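Restringing at home, seven months in

August 5, 2020

I bought a used drop-weight stringing machine in January, mostly to stop paying for labor on a job I wanted done more often. The machine is a Fondum, an older model with six-point mounting and fixed clamps. It cost 600 dollars with a box of spare clamp teeth.

My racquets are a pair of Inow frames with a 16x19 pattern. I string them two-piece, mains first, starting at the throat. The first job took most of an evening and had one crossed weave that I found on the last cross. I left it in and played with it. The error was near the tip and I could not feel it.

What I wanted to know was how fast a polyester string loses tension when it is just hanging on a hook. The printed advice is to restring as many times a year as you play per week, and that rule ignores the string material. I strung both frames with Apaza 1.25 mm at 52 pounds, played with one and left the other in the closet.

I read both with a phone app that listens to the string bed when you tap it. The absolute number is not worth much. The change between readings on the same racquet is usable, as long as you tap the same spot with the dampener off. 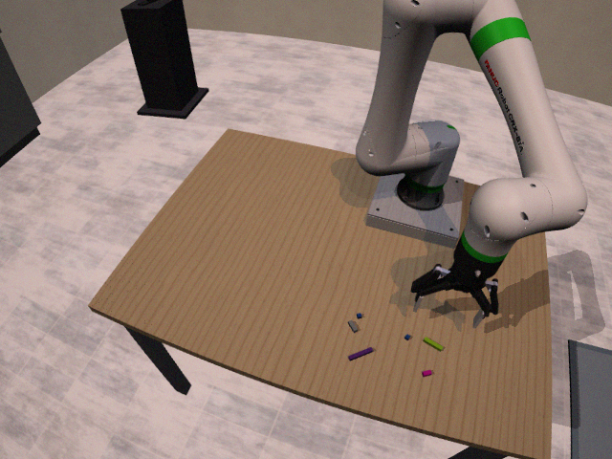
The closet racquet dropped most in the first day, then settled into a slow decline. The played one followed the same curve but sat lower after each session. After 12 hours of hitting it felt dead to me on serves, and the app agreed that it was well under the other one. I cut it out at that point.

Prestretching made less difference than I expected. I pulled each length by hand before mounting, and the first-day loss shrank a little. I also lost some of the snap I liked in the string, so I stopped doing it.

Clamp slip was a larger problem. Two of the early jobs read low right off the machine, and there were faint scuff marks on the mains where the clamps had held. Cleaning the teeth with rubbing alcohol and a toothbrush fixed it. I now do that before every second racquet.

For calibration I use a Drerkonik spring scale, tied between the gripper and a fixed clamp with a scrap of old string. With the weight set at 52, it reads 51. I set the weight at 53 and leave it there.

Next up is a hybrid – poly in the mains, synthetic gut in the crosses, with the crosses two pounds higher. I have one reel of the gut left and two sets of grommets to replace first.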